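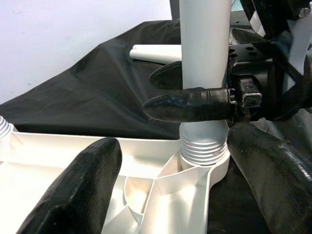 Should a Chair Factory Buy a Robot Hand?

Say you run a small factory in Stokville that puts together office chairs. A salesperson comes in with a shiny folder. Inside is a robot arm with a hand on the end, and the folder says it will "change the way you work." Should you buy it?

Maybe. But grown-ups who spend other people's money are supposed to ask a lot of questions first, and you can learn to ask them too.

What does the job really need?

Start with the chair. An office chair has a base with arms that spread out like a star. In the middle is a hub, and a post goes into the hub. A person can do that in a few seconds without thinking much about it. You feel when the post is crooked, so you wiggle it a little.

A robot has to be taught the wiggle. It may need fingers that can hold something round and smooth, and something else that is bumpy. It may need a camera, so it can find the part. Every one of those things costs money.

Fingers or a pincher?

Robot hands come in different kinds. The simplest kind has two flat jaws that open and close, like kitchen tongs. A fancier kind has several fingers that bend. Bending fingers can hold more shapes, but they have more joints, and joints wear out. So does the soft rubbery skin on some fingers.

Salespeople like to show you the fancy one. Ask them, "Could the cheap one do this job?" Then wait. If they start talking about something else, write that down.

The price tag is only the start

Let's pretend with play money. We'll call each bit of it a coin.

Robot arm and hand: 100 coins
Table, safety fence, wiring and teaching the robot its job: 190 coins
Spare fingers and repairs, each year: 18 coins

Look at the second line. It is bigger than the first! This surprises people all the time. The robot in the folder is 100 coins, but the robot that can do your job is 290 coins, and then you pay 18 more every year to keep it going.

A budget is a list like this one, made before you spend anything. If a budget has only one line on it, somebody has left something out.

Watch out for the video

Most robot companies have a video. The robot picks up a part, puts it in place, and cheerful music plays. Here are some things a video might not tell you:

How many tries did it take?
Was the video sped up?
Who put the parts on the table so neatly?
What does the robot do when a part is upside down?

A good test is to bring your own parts in your own messy box. Ask to see the robot do the job all morning, with no music.

Two factories, two answers

In our story, there is one chair maker called Arthur and another called Listska. Arthur makes one kind of chair, all day, every day. The robot would do the same move over and over, so the 290 coins might come back in time.

Listska makes lots of kinds of chairs, and only a few of each. Every new chair means teaching the robot again, and teaching is in that big second line. Listska might do better to buy a good workbench and keep its money. It could also rent a robot for 2 months and see how things go. Renting can cost more per month, but you can give the robot back.

What about the workers?

Folders like to say that a robot "frees people up." Ask what they will be freed up to do. If the plan doesn't say, the plan isn't finished. Somebody also has to fix the robot when it stops, and that person needs training — more coins.

Words to know

Gripper: the part of a robot that holds things.
Budget: a plan for what you will spend.
Spare part: an extra piece you keep for when the first one breaks.
Payback time: how long it takes for a machine to save as much money as it cost.

Try it yourself

Pick a chore at home, such as setting the table. Write down everything a robot would need to do it, even the boring things like a place to plug it in. Then decide if you would still buy one.

From the Urusik pages for young readers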